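Linano wipe-down notes: boards and panels
README, second revision

Maintained by Thịnh Đào. Covers the written cleaning notes for the Mivia rooms, 2840 entries in all. Read the part on glare before you trust any of the "clean" labels, my own included.
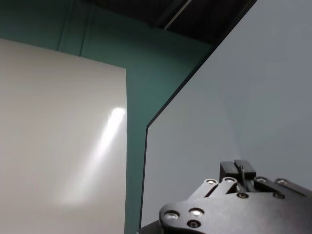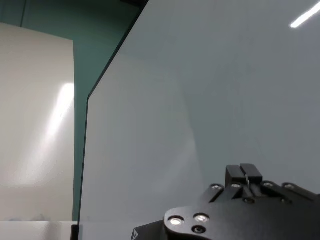 Off-white board against the teal-green wall, with light reflecting off it in both.

What an entry holds
Each entry is one line: room, surface, what was used on it, and a verdict of clean, streaked or marked. The verdict is somebody's opinion. I have read all of them and I would not bet lunch on the difference between streaked and marked.

Glare
A shiny surface under a strong light hides a lot. In 836 entries the person wrote "glare" in the comments and then picked a verdict anyway. I left those verdicts alone but flagged them. If you are comparing cleaners, drop the flagged ones first and see whether your result survives. Mine didn't.

The Clevska question
The Clevska spray gets better verdicts than plain water and a cloth. Maybe it works. It was also used mostly on Sunday, when the rooms were quiet and people had time to rub properly, so I don't think these notes can settle it. Please stop quoting them as if they did.

Known problems
- 367 entries say only "panel" with no room. I could not match them to anything.
- "White", "cream" and "off-white" are used for the same boards by different people.
- The Văn rooms were added in November from paper sheets, and the handwriting was bad - treat the spellings as guesses.
- Blank comment fields don't mean there was nothing to report.

Corrections
Send the entry number and the old and new wording. "Looks wrong" is not a correction.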